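Forum Amside > Matériel > Récup et vieux PC

Sujet : Tour Dell de récup, ventirad déposé, je remonte ou je désosse ?

batura38
Jeu. 30 octobre

Salut à tous. Récupéré une tour Dell au boulot, ils vidaient un placard. Pas démarrée depuis septembre d'après l'étiquette collée dessus. Je voudrais en faire un petit serveur de fichiers, rien de fou. Le ventirad est déposé, je veux refaire la pâte avant toute chose. Le proc est encore dans son socket, une barrette en place à côté. Carte mère verte, logo DELL dessus, donc j'imagine format maison et connectique maison...
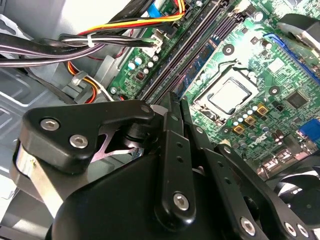
Mes questions en vrac :

- la pâte, je prends quoi ? il me reste un tube de Wivberg, vieux mais jamais ouvert
- je sors le proc pour nettoyer ou je le laisse dans le socket ?
- l'alim d'origine, on garde ou on jette ?

Budget 200 euros grand max, disques compris. Merci d'avance

tournevis_plat
Laisse le proc où il est. Alcool isopropylique, chiffon qui peluche pas, tu frottes doucement, fini. Si tu ouvres le levier pour rien tu risques les pattes du socket et là c'est poubelle.

Wivberg jamais ouvert ça passe. Si c'est devenu liquide d'un côté et dur de l'autre, poubelle aussi.

mamie_sata
Pas d'accord avec tournevis_plat. Moi je sors toujours le proc, surtout sur une machine qui vient d'un placard. J'en ai eu une avec de la pâte passée en dessous, plantages aléatoires pendant des semaines avant de trouver.

Sinon tu aurais une vue d'ensemble ? Je voudrais voir les baies et le cablage

tournevis_plat
de la pâte SOUS le proc, faut quand même y aller à la truelle

mamie_sata
Ben le gars d'avant y était allé à la truelle. Ça existe.

batura38
Tour couchée, panneau enlevé. Alim grise en haut à gauche, les baies disques à droite avec les plastiques bleus. Le SATA bleu remonte de la baie du bas. Et il y a une carte d'extension noire tout en bas de la carte mère, pas encore regardé ce que c'est 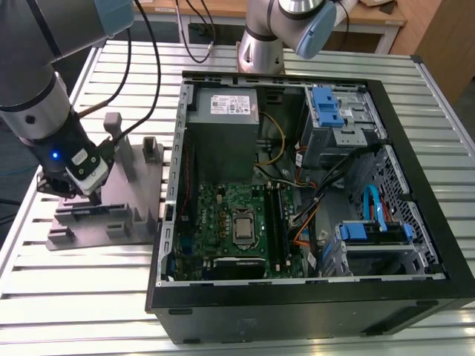 Donc dans l'ordre je pensais :

1. dépoussiérage
2. nettoyage du proc + pâte
3. remontage du ventirad, test à vide sans disque
4. disques

mamie_sata
L'ordre est bon. Avant le 1, sors la carte d'extension et note sur quel slot elle était. Vérifie aussi le faisceau jaune et noir qui descend de l'alim, bien enfoncé côté carte mère, sur ces tours les clips fatiguent.

Les caddys bleus garde les !! ça se revend et quand il t'en manque un tu pleures.

pixel_mou
Je débarque. Un serveur de fichiers qui tourne H24 sur une vieille tour de bureau, t'as regardé la conso ? J'ai fait le calcul pour la mienne, autour de 9 euros par mois. Un petit NAS d'occase et on en parle plus.

batura38
Elle tournera pas H24, juste le soir pour les sauvegardes. Et j'ai envie de bricoler, un NAS ça m'amuse pas

tournevis_plat
+1 bricolage. Pour l'alim : étiquette blanche sur le dessus, lis les ampérages avant d'ajouter des disques. Pour 2 disques normalement c'est large. Et si elle lâche, vérifie le connecteur avant d'acheter une ATX standard, chez Dell c'est pas toujours compatible.

pixel_mou
"normalement c'est large" sur une alim de cet âge, moi j'y mettrais pas mes photos de famille

tournevis_plat
d'où le mot sauvegarde

mamie_sata
Vous allez pas recommencer tous les deux. Batura, y'a un tuto de démontage épinglé dans la section, sujet 1179, c'est pas ton modèle mais la logique des baies est très proche. Le passage sur les clips latéraux surtout, faut pas forcer.

batura38
Vu, merci. Bon je tranche : je sors pas le proc, test à vide d'abord, si ça plante je le sors et mamie_sata aura le droit de rigoler. Commande de pâte neuve chez Chávez quand même, le tube je le sens pas finalement

mamie_sata
Je rigolerai. Poste la ref de la carte noire quand tu l'auras sortie, ça m'interesse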